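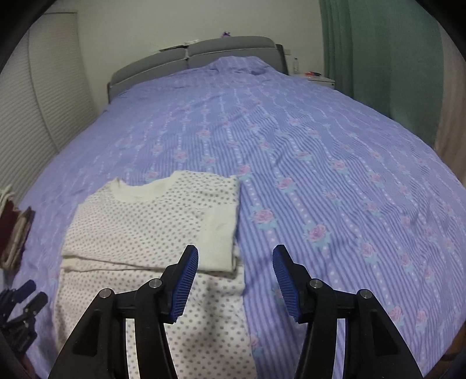
Flurkport Folding Set: equipment planning notes

Flurkport is a collection of garment-folding demonstrations recorded on beds in ordinary homes, with two hand-held grippers per session. This README is for groups who want to record more of it and need to know what to buy first. We love this setup and would happily build it again!

Status: budget lines last checked Jun 4, 2021. Maintainer: Julián Cuesta.

What one kit needs

Two hand-held grippers, with matching fingers
One camera per gripper, wide lens
Ribbed fingertip pads, plus 5 spare pairs
Batteries and one charger per gripper
A hard case that fits under a plane seat

We priced the grippers from Lurier and from Tesier. Both quotes were fine, but Tesier counts the pads as a separate line, so read to the bottom before you compare. Arrieta cut our cases.

Budget

Set aside 420 per kit for wear parts and shipping. Pads are the main item — order them with the grippers, as small reorders cost us more in postage than in rubber. Plan on 40 folds per session when you work out battery needs.

We spend nothing on tables or backdrops. Home bedding is what we want: stripes, flowers, creases and all. A long dotted garment on a patterned bedspread is just the kind of work this kit is for, and it's great fun to record.

Buying order

1. Grippers and pads, together
2. Cameras, once the mounts are in hand
3. Storage drives
4. Second kit, after the first full month

Callum Moncrieff keeps the parts sheet. The May version still lists the old charger, so ask him for the newer one.

Open items

Left-hand grip in a smaller size
Quote for a third kit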